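4.2 Resident and visiting objects

The Zeren codebook divides everything found on a shared table into two classes. A visiting object has business there and leaves when the business is done. A resident object has no business there that anyone can name and stays. We had expected the line between the two to be easy to draw, and we had expected to draw it in an afternoon. The codebook is now in its fourth version. Figure 3 gives two views of table use at Pitstead, where work, laundry and private property share the same surfaces. 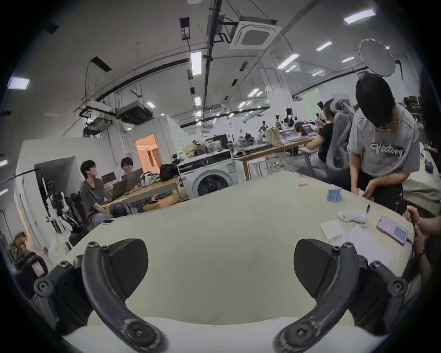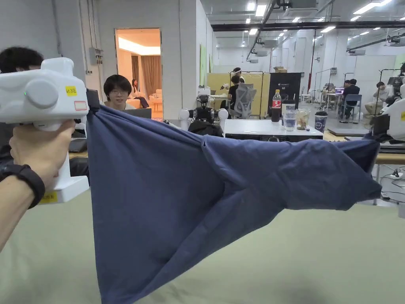

Figure 3. Table use at Pitstead. First view: a stack of light-blue blocks, with paper, a crumpled white cloth, a phone and a marker pen on the near side. Second view: a navy T-shirt held up over the tabletop.

Over 34 days of observation we logged 3,332 arrivals, an arrival being any object put down and let go of. Of these, 2,185 had left again by the time the lights went off. The rest spent at least one night. Objects that spent one night were much more likely to spend a second, and after the third night they were treated by everyone in the room as part of the table. People reached over them. They wiped up to them and then, with some care, around them.

Clothing turned out to be the best behaved class by a wide margin. A shirt that is going to be folded needs a clear patch larger than itself, so whoever brings the shirt must first push something else aside. The shirt then gets folded, goes on a pile, and the pile goes away. What had been pushed aside does not come back to where it was. We call this the laundry shift, and it accounts for most of the movement of resident objects in our log. Left to themselves, resident objects hardly move at all. After a long enough stretch of folding, they are found in a band along whichever side people do not stand on.

Paper was the worst. A loose sheet was coded as visiting if it had writing that referred to the present week, which in practice meant that two coders bent over a sheet and argued about what "the new list" might be newer than. Agreement on paper was poor in the first two versions of the codebook. It improved in the third, when we told coders to stop reading.

Phones gave us a different kind of trouble. A phone is plainly a visitor. It belongs to someone, and that person will be back for it with some urgency. A phone on a charging cable, however, can sit in one spot for most of a day, during which the cable acts as a low fence and other things collect on the far side of it. Under version two, the phone was a visitor and the cable a resident, and the moment of unplugging generated a departure, a non-departure and a note in the margin. Version four codes the pair as a single object for as long as they are attached. We are not proud of this rule, but it has held.

Cloths deserve a short mention of their own. They were put out to clean the table, and they were the objects most often cleaned around. A cloth set down flat was usually picked up again the same day. A cloth set down crumpled had, as far as the log can tell us, retired. We did consider adding a separate class for tools that had become part of the problem they were meant to solve, and dropped it when the list of candidates began to include our own clipboard.

The clipboard did in fact enter the log, on the sixth day, under the code for flat things of unclear purpose. It was recorded as resident until the end of the study.

Two limits should be stated. First, the codebook was written for the kitchen tables of the earlier Guerra survey, where 50 object codes were enough and most of them were food. Tables in a workshop hold fewer spoons and more pens, and several codes (gravy, for one) were never used at all. Second, people who know their table is being logged tidy it, at least for a while. We discarded the first three days for this reason. By the fourth, tidying had fallen back to what the people who use the room told us was the normal level, and we have taken their word for it. Section 4.3 turns to the surfaces that lie just off the table, mainly the tops of appliances and the seats of chairs, where a good share of our departures seem to have gone.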